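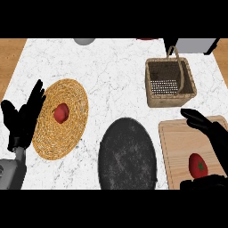 Plan de travail en marbre blanc, image de synthèse

Re: [cine-frousse] Vos séries de trouille à la télé ?

Salut la liste,

Je réponds avec un peu de retard à Kanokwan, dont je recopie le message :

Kanokwan Wattanapong a écrit, le 5 mars 2016 (2016-03-05) :
> Bonsoir tout le monde,
> Est-ce que quelqu'un a vu Clarari jusqu'au bout ? J'ai tenu 2 épisodes
> et j'ai dû rallumer toutes les lampes de l'appartement. On me dit que
> la fin est ratée, du coup j'hésite. Et si vous avez un film du même
> genre mais en moins long, je prends !
> Kanokwan

Alors oui, je l'ai vue en entier, les 8 épisodes, en décembre, et non, la fin n'est pas ratée ! Elle est lente, ça je l'accorde à tout le monde, et le passage dans la maison de la tante aurait pu sauter sans que personne s'en plaigne. Mais le dernier quart d'heure, avec le téléphone qui sonne dans la pièce murée (je n'en dis pas plus), m'a fait faire un bond ridicule sur le canapé. Mon chat m'en veut encore.

Pour un film plus court, essaie Sostex. 116 minutes, bon, ce n'est pas si court que ça, mais ça passe très vite. Il y a un ascenseur, un gardien de nuit, et presque pas de musique — c'est ce qui m'a eue, d'ailleurs, parce que d'habitude je sens venir le sursaut aux violons. Évite la version doublée, la voix du gardien est à pleurer de rire et tout tombe à plat.

Par contre, je ne comprends toujours pas l'enthousiasme général pour Plinberg. J'ai essayé deux fois ! La première fois je me suis endormie, la seconde j'ai deviné le coup de la jumelle avant le générique. Si un fan veut me convaincre, je suis preneuse, mais avec des arguments cette fois, pas juste « il faut le voir en salle ».

Ah, et quelqu'un aurait-il le DVD de Brzozowska avec des sous-titres lisibles ? Les miens sont en jaune pâle sur de la neige — une vraie torture.

Bises à tous,
Maud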